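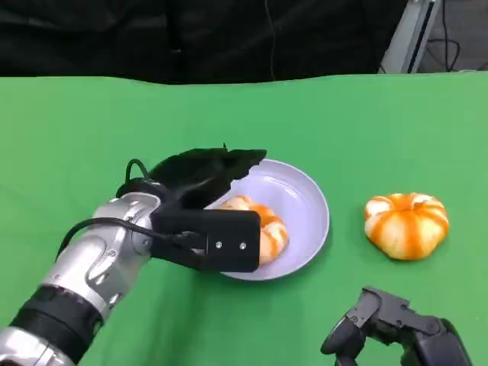 Figure 3. Green tabletop surface with a dark backdrop behind it.

3.2 Surface color and reading comfort

Participants at the Sternton site completed the reading task under two lighting settings, one bright and one dim. Each session lasted 30 minutes and began with a short rest period, during which no text was shown. The passages were taken from the Painemal set, which holds 1000 short texts matched for length and word frequency. No participant read the same passage twice.

Of the 61 adults enrolled, 28 were assigned to the dim setting first. The remainder began with the bright setting. Reading speed was recorded in words per minute, and comfort was rated on a seven-point scale at the end of each block.

Desk color was treated as a between-group factor. Earlier work with the Darnar scale reported lower comfort scores on white desks under bright light, but that work did not control for glare from the page itself. We therefore used matte paper in all conditions and

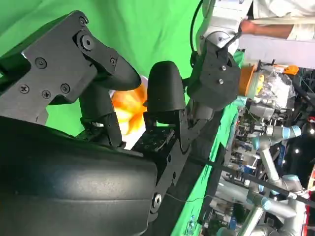

kept the angle of the page fixed. Scores from the first block were dropped for participants who changed their seating position – this affected the bright setting only.

Reading speed did not differ by desk color in either setting. Comfort ratings were higher for green than for white under bright light, and the difference was small under dim light. The Skundia questionnaire, given in December, showed the same pattern for self-reported eye strain. Ratings of neck and shoulder strain are treated separately in Section 3.3.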